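Food packing cell: do wrapped items need food-grade gripper fingers, and where should the control box sit?

Posted in Workshop and Small Automation
404 views, 2 answers

Fiorella Amato
We run a small lunch packing line at Traltau and are adding a robot arm to move wrapped sandwiches and drinks between baskets and trays. Everything it picks up is already sealed in plastic before it reaches the table. Our supplier, Drollis, sent standard black fingers and said they are fine for packaged goods. My manager wants food-grade fingers, which would add 800 dollars to a project that is already over budget.

I also need to write a one-page rule sheet for the people who load the table. So far I have "hands out while the arm is moving" and "wipe down at shift change." What else belongs on it? We plan to run the arm slowly, no more than 125 mm per second, while we get used to it.

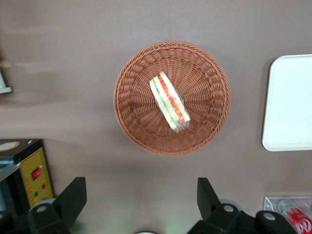 Wrapped food still needs hygiene rules, and I would start with the wrap itself. Write down what counts as sealed, and have loaders reject anything open, torn or badly closed before it goes on the table. A clear wrap like the one on the sandwich in the basket has a crumpled flap where it is gathered at one end, and I would keep the fingers away from that end. Close on the bread part with the lowest force that holds. If you allow the arm to touch unwrapped food even once, the fingers become a food contact surface and your manager is right. If you can guarantee it never happens, standard fingers may be acceptable, but ask Drollis for the material sheet and check with whoever inspects you. Get the answer in writing.

The other thing I would look at is bolt heads. Exposed ones on the fingers have recesses and edges that collect crumbs. Either cover them or put them on the cleaning list by name, with a brush and not only a cloth. The same goes for woven baskets. Wicker is hard to clean properly. We moved to smooth trays at Feker in January and cleaning got a lot quicker.

For the sheet I would add:

Check every wrap before loading.
One item per basket until the program has been tested with more.
Stop the arm before reaching in, even for a dropped item.
If a wrap tears, stop, throw the item out, clean the fingers and the table, and write it in the log.
Only trained people change the speed or the grip force.

Posted by Yuzuki Furukawa
Edited May 3, 2021 to add the line about torn wraps

Chávez_line2
just buy the food grade ones. 800 is cheap next to a failed inspection

Fiorella Amato
Thanks both. I asked Drollis for the material sheet. On the control box, is it OK to leave it on the same table as the food?

Yuzuki Furukawa
I wouldn't. Put it off to the side on a bracket where a loader can reach the switch without leaning over the work area. Check its rating before anyone sprays cleaner near it. A power switch is also not an emergency stop. You want a proper stop button wired the way the arm's manual says, and your risk assessment should cover the whole cell, including the fingers and whatever they are holding. A slow arm can still pinch.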